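Soltik hand-held gripper — gallery

The Soltik is a hand-held gripper kit sold by Norken out of its Grelstead workshop. You hold it, work the jaws yourself and record the job for later use in training an arm. We had one on loan for 17 days in January. Si-woo Cheon and Da-eun Kang did most of the handling, and Ye-seo Jin wrote up the settings.

The kit ships with the gripper, a charging lead, spare finger pads and a printed card in place of a manual. Set-up took Da-eun nine minutes. The grip is comfortable enough, though Si-woo found the trigger stiff for the first hour and backed it off with the supplied key. Spare pads come in packs of six. Order a pack with the kit — postage on its own is steep.

Small household items made up most of our list. Colour settings were left on default. 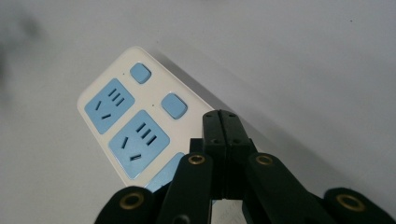

Jaws together over a power strip with light blue sockets and switch buttons.

Loan enquiries go to Hae-won Hong at the Grelstead office. Replacement parts are handled by Ok-hee Ma, and orders are usually sent within four working days.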